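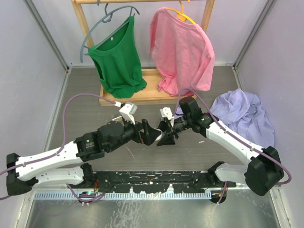 Figure 1. Dark grey wood-grain floor.

Floor coverings in rented homes in Hullisdale and Starkton
Project report by Tia Whiteley and Yasuo Sugawara
Submitted 16/10/2020

1. Introduction

When Yasuo moved into his second-year house, the agent's advert said "wood floors throughout". The bedroom floors were vinyl sheet printed to look like oak. The rent had been compared with another house on the same street that had old carpet, and the floor was one of the reasons he picked the dearer one. We wanted to find out how common this sort of wording is, and whether tenants mind.

The project looks at how floors are described in letting adverts, and what tenants think of the floors they live with. It does not test the floors themselves for wear, warmth or noise. We did ask people about warmth and noise, but those are opinions and are treated as such.

2. Background

Carpet was the usual choice in rented homes in our area for many years. The older landlords we spoke to said they fitted it because the previous owner had it and the gripper rods were already down. Hard floors with a printed wood pattern came in later, first in kitchens and then in hallways and living rooms.

The words used for these floors are loose. "Laminate" normally means a printed layer over a fibreboard core. "Vinyl" can be a sheet or separate planks. "Engineered wood" has a thin layer of real wood on top. "Wood effect" can be used for the first two, and "wood flooring" is sometimes used for all of them. From a photograph in an advert it is hard to tell which is which, and we stopped trying to guess after the first week.

3. Method

We used letting adverts saved by the Kinoshita housing archive, which keeps copies of adverts after the homes have been let. Our set began with adverts from January and covered both towns. It came to 2179 adverts once repeats had been taken out. We searched each one for words to do with floors and put the wording into one of these groups: carpet, laminate, vinyl, real or engineered wood, wood effect, and "wood" with nothing else said. Tiles were left out unless they were in a living room.

Where the same home had been advertised twice with different wording, we kept the later advert. This happened more than we expected, mostly with one agent in Starkton who changed "laminate" to "wooden" between lets.

We then interviewed tenants by phone or video call. They were found through a notice on the student housing page and a card in the window of Loder, the flooring shop on Hullisdale high street. The manager at Loder also let Tia look through the sample books and explained how the ranges are sold to landlords. Each interview followed the same list of questions, which is in Appendix B.

4. Results

4.1 Adverts

Of the adverts in the set, 1616 said something about the floor. The rest gave no information, or only said "newly decorated" or "finished to a high standard".

Carpet was the most common single word. After that came "wood" with nothing else said, which was ahead of laminate and well ahead of vinyl. Vinyl was hardly ever named in a living room, although Loder told us it is what most of their landlord customers now buy. This suggests that a good part of the plain "wood" group is vinyl, but we cannot prove it from the adverts.

Grey floors were mentioned by colour much more than brown ones. Phrases such as "contemporary grey flooring" and "modern grey wood floor" came up again and again, nearly always in flats above shops and in new conversions. Brown floors were just floors.

4.2 Tenants

Most tenants did not mind having a printed floor. They liked that it could be mopped and that they were less worried about the deposit. Several had lost money over carpet stains in an earlier home.

Complaints were about noise first and cold second. People in upstairs flats said they could hear chairs being moved, and one couple had bought rugs for every room at their own cost. A tenant in Starkton described her hall floor as "like walking on a tray". Dark floors had their own complaint, which was that they show dust and crumbs within a day of being cleaned.

On the wording, opinion was split. Some felt that "wood floor" was obviously a figure of speech. Others, mainly people who had rented without a viewing during the spring, felt they had been misled. The second group was small, but they felt strongly about it.

4.3 What the shop said

Landlords usually ask Loder for the price first and the colour second. Mid grey and dark grey patterns sell steadily, and the manager thought this was down to agents recommending them for photographs. She said few landlords ask about underlay, and that thin underlay is behind many of the noise complaints that come back to the shop.

5. Discussion

The adverts were written by agents and the floors were chosen by landlords, so the two do not always match up. An agent who writes "wood" may not know what was laid. We had first planned to ask agents about this directly, but only one replied – and that was to say they could not comment.

There are 3 main weaknesses in the work. The archive does not hold every advert in either town. Our tenants were mostly students or recent students, who may expect less than a family would. And we relied on people knowing what their own floor was made of, when quite a few did not.

6. Recommendations

Agents should name the material as well as the look, for example "wood-effect vinyl". Landlords with upstairs flats should ask about underlay before choosing a colour. Tenants who care about the floor should ask what it is before paying a holding deposit, and get the answer by email.

If the project were carried on, we would add a family group to the interviews and go back to the same homes in winter, when the question of cold floors could be looked at properly.

Appendix A: word groups and search terms
Appendix B: interview questions
Appendix C: notes from visit to Loder (T. Whiteley)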